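OK friends, I promised I'd report back on the new phone once I'd lived with it for a while, so settle in, this is going to run to a few posts (you know me).

For anyone just joining, it's the Darnusen 2, the one with the flat sides and the slightly silly camera ring. I'd been using my old Grasetti since January of last year and I loved that thing, but the charging port had gotten so loose I was propping the cable up with a paperback every night.

8/22/19 was day 38 with the Darnusen, and I can finally say I'm glad I switched. It took me a good while to get there!

Battery first, because that's what most of you asked about. I leave the house with a full charge and I'm usually at 60 percent by dinner, and that's with maps running on the drive and a podcast going nearly all day long.

It's heavier than I'm used to – 212 grams on my kitchen scale with the case on – and my pinky noticed for the first week. Now the Grasetti feels like a toy when I pick it up to look for old photos.

The case is a Presosano, by the way. Lovely grippy sides, but the volume buttons under it are stiff, and I've taken more accidental screenshots than I care to admit. I have a whole album of my own lock screen. 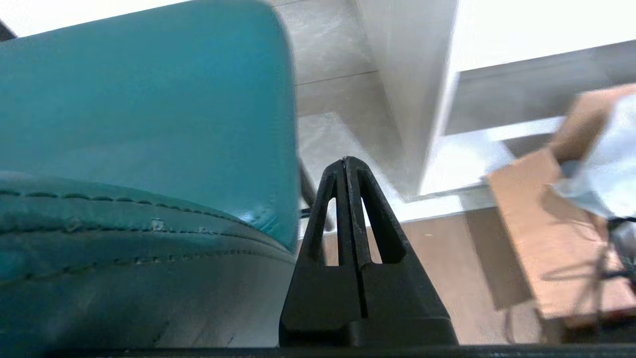

Moving my stuff over was the part I dreaded. The built-in transfer tool brought my contacts and pictures just fine and then left every one of my voice memos behind. I ended up using the Palamarchuk app, which is free if you can put up with the ads, and it got the rest of them in one evening.

Speaker is good, call quality is very good, fingerprint reader is fussy if I've been doing dishes. My mom says I sound closer now, whatever that means, and I'll take it.

Still haven't tried the night mode properly, so if you have one of these and you've figured out the settings, please tell me what you use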